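Doina Perić would like you to put the lid back on 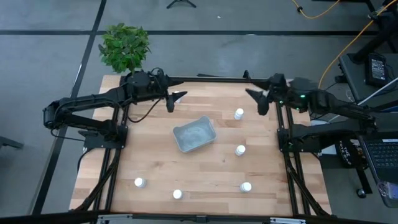

White containers and the grey tray on the butcher-block table at Grarkport.

Doina Perić has been in charge of the shared rooms at Grarkport since March, and in that time she has thrown away 56 lids. She kept them in a carrier bag under her desk for a while, in case their owners came forward. None did.

"You'd think a lid would be missed," she says. "A lid has one job and one friend."

We are talking over tea in the corridor, where drinks are allowed. They are not allowed near the table, a rule she introduced in her first week and has defended ever since with what a colleague, Vasilis Babić, calls "quite a lot of eye contact". The table is the reason. Its top is light butcher block, strip after strip of pale wood, and she is fonder of it than she expected to be.

"I came from a place with white benches," she says. "You wiped them and they looked exactly as depressing as before. Wood answers back a bit. If you put a wet mug on it, it tells on you."

She oils it herself, in the evening, with a rag and the radio on. I ask what she listens to and she says that is between her and the table.

The objects that live on it are less distinguished. There is a grey plastic tray with low, sloping sides, and there are small white containers with rounded caps, which spend their days spread across the wood in an arrangement she declines to call a system. I had assumed someone with her reputation would want them in a row.

"Everyone assumes that. Mirsad lined them up once, as a present. It looked like a chemist's window. I thanked him and moved one."

Her view, and she holds it firmly, is that tidiness has been confused with straightness. The containers may stand wherever they like on the table as long as they stand up, keep their caps on and go back to the cupboard at six. "Things that are in use ought to look as if they're in use. I don't want to walk in at eleven in the morning and find the place ready for a royal visit. I'd wonder what people were up to."

The tray is another matter. When I bring it up she puts down her tea.

"The tray is never straight. I put it straight, I go and wash my hands, I come back and it's off by a few degrees. I've stopped. You have to choose what you're going to be annoyed about, and I had the lids."

And the pale speckled business in the bottom of it?

"We're not discussing the bottom of the tray."

We discuss it a little. Špela Nedeljković, who shares an office with her, has offered to scrub it or replace it, and had got as far as finding one in blue. Perić turned it down. The sides were too high, she says, and you had to reach down into it as if you were feeling for a plug. Low sides are the whole point of a tray on a work table. "If you can't see what's in it from your chair, what you've got is a box. People put things in boxes and go home."

She is not, she insists, a natural at any of this. Her own kitchen has a drawer that opens only if you push the ladle down with a ruler. Her sister once gave her a set of 70 printed labels, and she used two of them, both on the same jar, the second to correct the first. The jar now says RICE over the top of something longer.

"At home I'm a guest of my own mess," she says. "Here I get paid to mind."

Then there is the plant. It stands just past one corner of the table, leafy, with big toothed leaves, and it belongs to no department. She inherited it along with the keys and was told it liked shade, and later by somebody else that it hated shade. She waters it when she remembers and turns it when she feels guilty.

"Mateja talks to it. I've heard her. She's much nicer to it than she is to the rest of us."

I ask whether she ever considered moving it further off, given the leaves.

"It was there before me. So was the tape on the floor, and I don't argue with that either."

She looks at the clock, which says ten to six, and collects my mug before I have quite finished with it. Down the corridor a cupboard door opens. She listens for a moment, apparently to the caps.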